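White tabletop yellowing under waterborne clear coat
Finishing and Refinishing > Furniture

Poonam Bansal
2021-05-16
Top is a Clostby dining table, 84 inches long, solid wood, previously stained. I stripped it, sanded it, primed with one coat of Fustano white primer and applied two coats of Fustano white enamel. Then a waterborne clear coat, satin, by foam roller. It was clean white when I put the clear on. Four months later the middle third has a yellow cast. The ends, which sit under place mats most of the time, are worse. Underside of the apron has enamel but no clear and is still white.
Is it the clear, or is something coming up from the wood?

sandgrit
Tannin. Old stain in the pores plus a single coat of primer. Waterborne primer does not block it. You need shellac or an oil-based stain blocker first.

ginette_c
I would not assume tannin. Bleed from below shows up as patches that follow the grain or the knots. An even cast is usually the topcoat. Some waterborne clears are modified with oil and amber with age, and they amber faster where light doesn't reach them. Covered ends being worse fits.

sandgrit
The apron proves nothing either way unless it's the same wood. Often it isn't. On a table at that price the apron is usually a different species from the top.

Poonam Bansal
Cast is even. No grain pattern that I can see. Apron looks like the same wood but I can't swear to it. Can says "non-yellowing" on the front and "may amber slightly over light colors" on the back.

ginette_c
The back of the can is the one to believe.
Test it before stripping anything. Pick a spot near the edge, scuff through the clear only with a fine pad, stop at the enamel and compare. If the enamel under it is white, the clear is your problem and you don't have to go to bare wood. If the enamel is yellow too, sandgrit is right.

flatlay
Also leave one place mat off for a few weeks with the curtains open. Dark yellowing in oil-modified finishes will often reverse some in daylight. Tannin won't.

sandgrit
Fine, but I still say block it while you're in there. Costs one afternoon.

planer_k
Question on sheen, as long as the topcoat is coming off anyway. I did a white top in 50 sheen and regretted it. Every window shows up in it and so does every roller mark. The next one I did in 20 and it hides more, but it picks up gray marks from plates and needs a cleaner on it weekly. Is there a reason not to skip the clear and use a two-part white, such as the Serkham?

ginette_c
Two-part white is the better system for a dining surface. Drawbacks are pot life, a real respirator, and repairs. You can't spot-repair it without a visible ring. Sheen is adjustable with flattener but stir it every time you load the gun, or the last panel comes out glossier than the first.

planer_k
Understood. I don't mind the respirator. I do mind the ring. Leaning toward the lower sheen for the next one regardless.
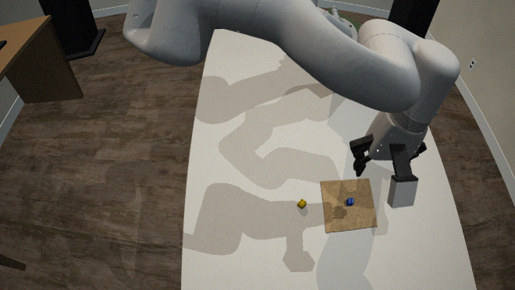

White top in each. 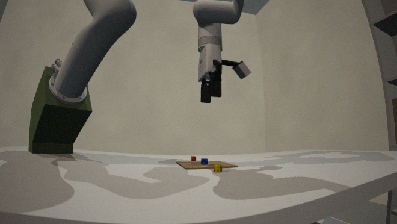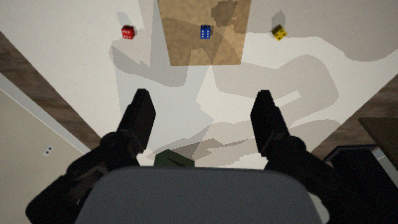
Poonam Bansal
Scuffed a spot by the corner. Enamel underneath is white, so it's the clear. I'm going to sand the whole top back to the enamel and recoat with the Serkham if it will go over a cured waterborne. Data sheet says to test adhesion first and gives no wait time. Has anyone put it over Fustano without lifting?

sandgrit
Over Fustano, no. Over another waterborne enamel, yes, after a month of cure, and it held. Do the tape test on the underside. I withdraw the tannin, though I'd have primed it differently.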